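Felley Arm Kit, reviewed by Vangelis Bakalis

The Felley is sold as a cheap way into imitation learning: you move the arm through a task by hand, the software writes down the joint angles, and after enough repeats a policy is supposed to take over. The box says 40 examples will do. The box is an optimist.

I gave it a month of evenings and 201 recorded runs, all of them the same small push across a foam board. After 69 the policy could find the target about as well as my cat, who was also trying. Somewhere past 150 it became decent, and I became very good at pushing.

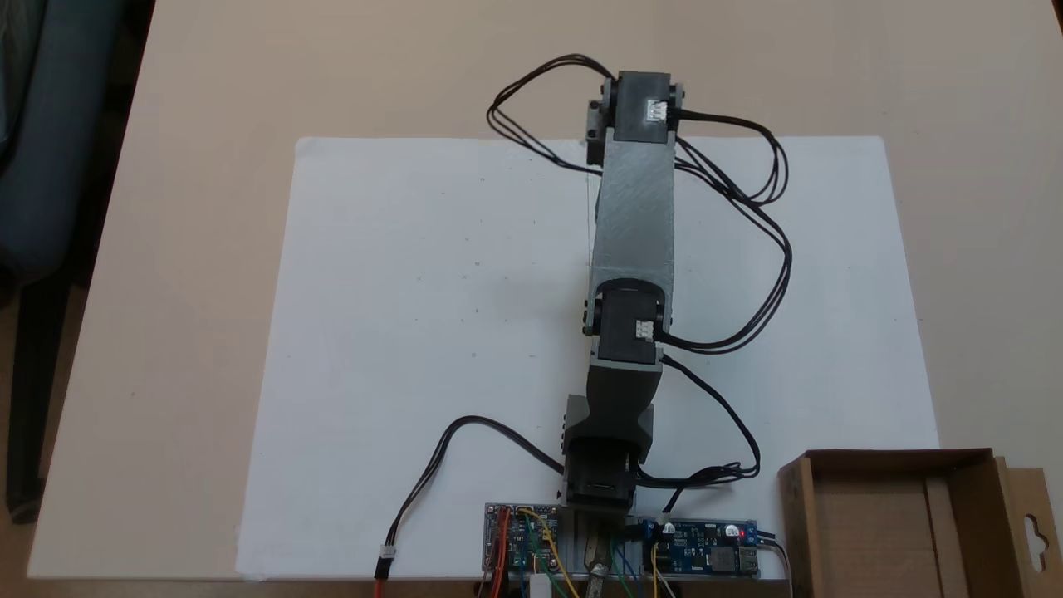 Issue 40, page 69

Build quality is better than the price suggests. The long gray link is 3D-printed and stiff enough, and the servos are quiet until you ask them to hold still, when they sing. My gripe is the wiring. The loops out at the far servo are generous, and on wide swings they tug -- softly, but enough to put a wobble in the recording that the policy then learns as if it were style. Tape them down before your first session and save yourself an evening of deleting.

The recorder, a program called Dindus, saves each run the moment you tap the space bar, including the runs where you only wanted to scratch your nose. There is no undo. Thanasis Stefanou, who edits these pages, suggested I label my bad runs and keep them. I did, and the folder is now mostly bad runs with excellent labels.

The rival Hillach kit costs 700 more and has a proper undo key. I would still buy the Felley, with a roll of tape and a low opinion of the number on the box.

Three and a half stars.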